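Cuaderno de acústica, sábado 18 de mayo de 2024

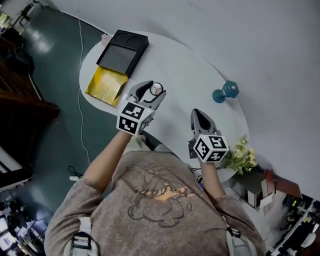

Sección de Acústica de Salas, Club de Sonido Wandside

Segunda jornada de medidas en la sala pequeña de Flutdale. Llego a las nueve, con la ventilación apagada desde la noche anterior. Ruido de fondo aceptable en todas las bandas salvo en 63 Hz, donde sigue apareciendo una componente que el jueves atribuí al transformador del patio. Hoy ya no estoy seguro: varía de nivel en periodos de varios minutos y un transformador no suele comportarse así. Queda pendiente.

Fuente en la posición A, en la esquina noreste, a 1,2 m del suelo. Barrido logarítmico de 12 segundos, tres repeticiones por punto. Nivel en el punto de referencia, 85 dB, sin saturación en el previo. Descarto la segunda toma del punto 4 por un portazo en el pasillo y la repito al final de la serie.

Tiempo de reverberación en bandas medias: 0,61 s. El cálculo previo con Sabine daba 0,48 s. La diferencia es demasiado grande para achacarla a la temperatura o a la posición del micrófono. Reviso la hoja y encuentro que había contado los paneles Zwahlen con el coeficiente de montaje separado de la pared, cuando están atornillados directamente al muro. Con el valor correcto el cálculo sube a 0,57 s, que ya es discutible. Lo que falta lo pongo, de momento, en la puerta y en el techo, cuya composición no conozco.

En graves la cosa es peor. El modo axial longitudinal cae en 34 Hz y decae muy despacio. El segundo armónico se oye sin instrumentos, basta con caminar desde la puerta hasta el fondo. Una trampa de membrana sintonizada cerca de 68 Hz haría más que otra tanda de paneles porosos. Anoto las dimensiones del hueco tras el armario: caben 734 mm de ancho, con una profundidad útil de unos 20 cm.

Comida en el banco de fuera. Por la tarde, posición B de la fuente y los mismos puntos. Resultados coherentes con los de la mañana, dispersión menor. El cable largo hace falso contacto junto al conector; lo marco con cinta y uso el corto.

Los datos de Kakness, medidos en agosto, siguen sin procesar. Convendría pasarlos por la misma rutina antes de comparar las dos salas, porque entonces usaba otra ventana temporal y los valores de claridad no son equivalentes.

Recojo a las siete. Para la próxima: pilas del calibrador, plano del techo, medir otra vez 63 Hz con el patio sin tensión si me dejan cortar el cuadro.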